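Home | Browse | Random article | Log in

Over-ear headphones

Over-ear headphones are headphones whose cups are meant to surround the ear, joined by a band across the top of the head. The name is used loosely. Many pairs sold under it have cups small enough to press on the ear, and shops seldom give the inside width.

Band and padding

Makers say a padded band spreads the weight. The claim is plausible but thinly tested. A survey by the buyers' club Moscombe gathered 723 replies on comfort and found that owners of thick bands were slightly happier, though it never asked what they had paid. Clear plastic bands, sold as lighter, are mostly a matter of looks.

Cables

Wired pairs need no charging, and the cable is usually the first part to fail. The repair shop Grirko puts the working life of a cheap fixed cable at some 900 days, a figure given without any method. Detachable cables are easier to replace, provided the maker still sells the right plug.

Colour and size

Black remains the usual colour, with white and pale shades such as teal sold beside it, often at a higher price. Size varies more than catalogues suggest, and bulky cups do not by themselves mean better sound.

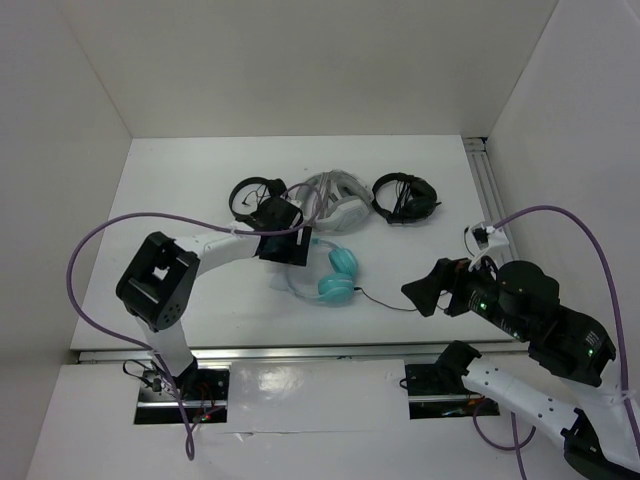
Storage is another area of confident advice and little evidence. Laying a pair flat is said to spare the band, hanging it to spare the pads. Neither claim has a source here.

Last updated: May
2 comments | 96 shares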